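实验记录 拆解组 台架二
2021-01-13
记录:Zanele Cele

接上次没写完的部分。机箱侧放在型材台上,侧板已拆,基准仍取电源外壳和硬盘架两条直边。今天的目标只有两项:手爪在CPU插座附近的可达性;内存条取放的路点重新示教。拧螺丝不在今天的范围里,Larier 那边的批头座还没画完。

一、开机与标定

上电后先回零,跑了一遍空程。关节软限位沿用 Magagula 的配置文件,没改。TCP 重新标了一次,四点法,尖端对准治具底板上的同一个角。第一组结果偏大,查下来是第三点的姿态和第二点太接近,换了一个绕腕转得更多的姿态再做,残差降到可以接受。旧的 TCP 数值划掉,不要再从共享盘里拷。

手眼标定没有重做。腕上相机支架的两颗螺丝上午复紧过,没有松动量,外参先按原来的用。如果下次识别偏移还往同一个方向走,就必须重做,不能再靠手动补偿。

负载参数里手爪质量以前填的是没装相机时的值,已改。改之后拖动示教时腕部下垂的现象消失。

二、插座区域可达性

问题是手爪连杆比指尖宽得多。指尖本身能到插座边缘,连杆外侧先碰东西。从机箱上方垂直下探时,连杆两侧距内存槽卡扣和供电区的电容都很近;绕腕转一个角度后好一些,但另一侧的杠板又压到电池座上方。

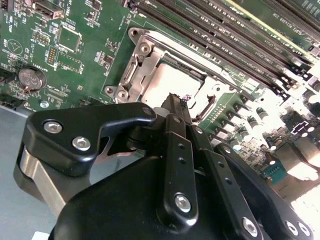
图1 腕部相机视角,指尖到插座下沿,右侧为内存槽

几点记下来:

1. 指尖与插座固定框下沿在腕部相机画面里有重叠,单看这个视角判断不了高度差。高度一律以机器人读数为准,不看图估。

2. 压杆在固定框右下侧,弯头朝下。要勾压杆,指尖应从外侧进,不能从插座内侧往外推。内侧进会扫过触点区。

3. 插座内部和电容那一片反光很强,过曝。曝光已经从自动改成手动,但两处不能同时照顾到。插座优先,电容区只做避让,不做识别。避让用的包围盒手工量,写死在场景文件里。

4. 连杆上的孔边在边缘检测里会被当成板上的安装孔。给手爪加了静态遮罩,遮罩随开口宽度变化,现在只做了全开和全闭两档,中间开口先不要用识别结果。

5. 纽扣电池那一侧留的余量不够。下探终点沿工具坐标抬高 2 mm,再做水平移动。原来的路点是边降边移,改成两段。

速度:接近段按 18 mm/s,空程不动。之前有人在接近段用了默认速度,程序里没有注释,查了很久才找到是哪一行。以后接近段速度必须写在程序头部的变量里,不许写在单条指令里。

三、内存条取放

路点全部重排。旧程序共 27 个路点,其中一部分是示教时随手存的中间点,没有名字,也没有说明。删掉重复的,剩下的按动作命名:接近、对中、下探、夹取、抬升、转移、入槽、松开。命名规则写进 Skemside 的 README,各组统一。

卡扣仍由人手打开。手爪不碰卡扣,这一条和上学期五月的约定一致,没有变。

对中这一步依赖槽的方向角。识别给出的角度抖动明显,取多帧中值后稳定一些。槽是平行的,几条边的角度放在一起拟合比单条可靠,代码已改,单元测试没补。

夹取力先用低档。夹持位置只能在板子两端的空白处,不能夹颗粒。指尖现在是裸的黑色金属件还是加过垫片,各版本记录写得不一致,先查清楚再调力,别反过来。

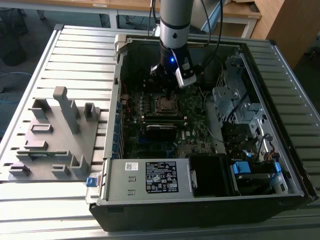 转移段的终点在机箱左侧的灰色打印治具上。治具底板目前靠台面型材的槽定位,横向能卡住,沿槽方向仍可滑动。对刀前先推到底,推到底之后再读坐标。打印件的槽宽按图纸留了间隙,入槽方向的公差够,厚度方向偏紧。Trarkari 版治具把槽口改成了倒角,文件在共享盘里,还没排打印。

转移路径要绕开机箱上沿。抬升高度取工具尖端高于外壳上沿之后再平移,不允许斜线直接出箱。线缆束从臂上方引出,腕部转角大的时候会被拉紧,第六轴范围在程序里收窄了,两侧都收。碰到限制时报警停机,不要自动换另一组逆解;换解时肘部会突然翻转,机箱里没有给它翻的空间。

机箱右侧硬盘架跨着几根细线,暂时不影响路径,但转移点以后若改到右边,这些线要先理好固定。红线那一根在主板左上,同样处理。

四、数据与日志

相机和关节数据的时间戳不是同一个时钟。腕部相机走主机时间,关节状态走控制器时间,中间有固定偏移也有漂移。今天的做法是每次运行开始时让手爪开合一次,用画面里的开合沿和控制器里的开口信号对齐,只能对到一帧。漂移没有处理。单次运行短的时候问题不大,长时间采集必须先解决同步再采,否则后面全要返工。

关节日志的缓冲设为 500 条一写。之前逐条写盘,控制循环会出现周期性的卡顿,延迟图上看得很清楚。改完后尖峰没有了。异常退出时最后一段缓冲会丢,在急停回调里加了强制写出,回调还没有在真机上验证。

文件命名:项目名、台架号、运行序号,用下划线隔开。不要用中文,不要用空格。

五、碰撞检查

仿真里的机箱模型是简化过的,只有外壳、主板平面、电源和硬盘架四个盒子。插座固定框和内存槽没有建,因此仿真通过不等于可以跑。下一版加三类:插座框、内存槽组、供电区电容。电容用一个整体盒子,不逐个建。

手爪模型也要换。现在用的是厂家给的外形简化版,连杆全开时比模型宽,刚好是出问题的方向。建议按实测尺寸重建一个全开包络,宁可大一点。

碰撞检测灵敏度没有调高。调高以后,线缆拉紧时会误触发,先把走线解决。

六、问题与待办

手眼标定:下次上机第一件事,用标定板重做,做完和旧外参对比,差值写进本子。

遮罩:补中间开口的几档,或者干脆由关节值实时投影生成。后者工作量大,先估一下。

治具:沿槽方向加端挡,T型螺母压紧。底板上的孔位在新图里已经有了。

角度拟合:补单元测试,至少包含一条边被手爪遮住的情况。

光源:试一块漫射板,装在型材立柱上,不装腕上,腕上已经没有负载余量给它。

急停回调:先在手爪离机箱足够远的位置验证,再进箱。

同步:问一下控制器能不能输出触发信号,能的话直接触发相机,软件对齐那套就不再维护。

收工状态:程序已提交,分支名同台架号。未合并。旧 TCP 文件改名保留,不要引用。

补:第二节里抬高的量只对当前这台机箱有效,换机箱以后电池座位置不同,须重新量,不要直接套。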